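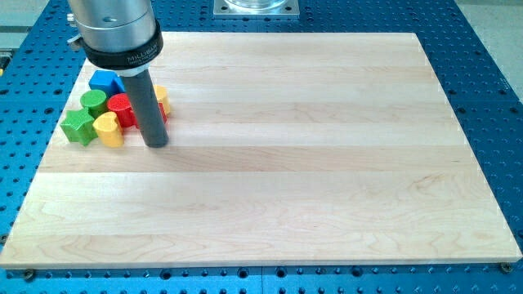

Unit 3: pushing things to a goal

OK, so last time we got as far as the planner, and I rushed the end. Let's back up a bit.

The planner only thinks in 2D. It gets a block position, a goal position and a step limit, and it hands back a list of tip moves. It has no idea what a star or a heart is! Everything is a circle with a radius to it, and for a lone block I can live with that. Once blocks are touching, you push one and its neighbors come along, and the plan goes stale after a step or two — so we replan after every push.

Perception has its own headache. When the rod stands between the camera and a block, you only get a piece of the outline, and the center you compute slides off to one side. My fix in Olent is to hold the last good estimate until the tip backs away. Crude, but I like it.

For the homework, grab the Erano log (1,060 pushes, roughly) and do two things:

Plot predicted against measured block motion.
Find the pushes where the error jumps, and tell me whether you blame the planner or the tracker.

Bring your plots along, even the ugly ones.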